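Tremalance Gallery: One White Tee

Folding a T-shirt takes most people ten seconds and me an entire afternoon of opinions. At Pravcombe we put 427 garments through the folding table last July, and the plain white tee caused the most arguments. My notes, for the patient.

1. The heap

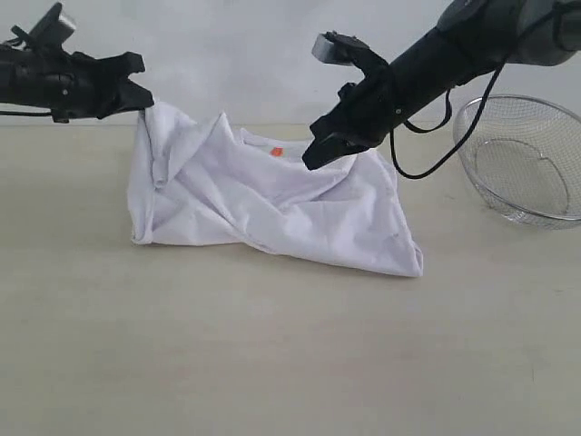 Every shirt begins as a crumple. The wire basket stands by, empty, radiating confidence.

2. The table

Pale top, grey wall, nothing to look at but your own workmanship.
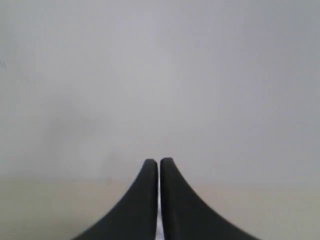 I favour a smooth surface at hip height. Drarnberg people fold on the bed, and it shows.

3. The sleeve

Fold it in across the chest. Grey smudges will pick this moment to introduce themselves.
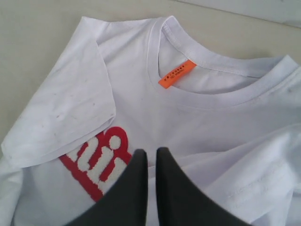

Page last changed: July, 4:40 pm

Soak at 40, then start again from step 1.

4. The front

Face up or face down? I've lost friends over it. 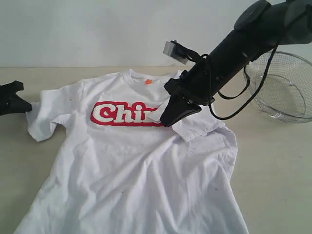 Face down is the proper way, and Tomić's manual agrees with me. Still, face up lets you line things up by the lettering, in this case a red-bordered "Chi" and whatever comes after it. The orange tag at the neck helps too.

Krešimir Angelovski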